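Notebook, October, bench sim, Clultby bedroom set
Present: me (Gaspard), Inès, Kwaku from 3 pm

Found it! Well, found most of it. The arm has been dropping into the mattress on the flat-object picks for ages and we finally caught it in the act on run 2849.

Symptom, for Bernadette, who missed the morning: the approach is lovely, the wrist comes down plumb, then at the last few millimetres the controller keeps asking for more descent. Contact force climbs, joint 4 saturates, the sim throws a reflex stop and the whole episode gets binned. Over half the flat picks died this way. Tall objects were fine, so we'd been blaming the grasp planner (sorry, Ludivine).

Kwaku's idea was to log the target height against the blanket surface instead of the bed's collision box. Brilliant call. The blanket mesh sits proud of the box, and Tanguy was computing fingertip clearance from the box. So the planner honestly believes there's air under the fingers when they're already into the fabric. The thinner the object, the worse it gets.

Tried so far:
– Swapped the clearance reference to the blanket mesh. Stops nearly vanish, but planning slows to a crawl because the mesh is so dense.
– Kept the box and added a fixed offset. Fast, and good in the middle of the bed. Still faults three times out of four near the wall side, where I think the offset is wrong.
– Decimated blanket mesh. Inès has it building now and I have high hopes for this one.

Also spotted while scrubbing the logs: the reflex stop releases the brakes one tick before the velocity command is zeroed. Harmless in here, but on the real arm that's a lurch with somebody's hand nearby. I've raised it with Imance as a safety item and we do not port the Driluveo build to hardware until it's closed. Kwaku agrees, colour me relieved.

To do: rerun the wall-side picks with the decimated mesh, same seed. Ask Ludivine whether the finger pads are modelled at full length, as 2 mm there would explain the leftover error.
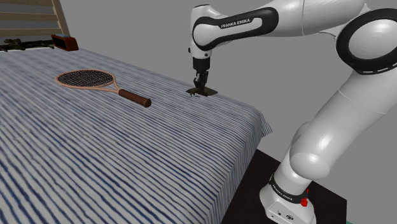 Wall-side pick, fingers down at the thin dark piece. Racket left in as clutter.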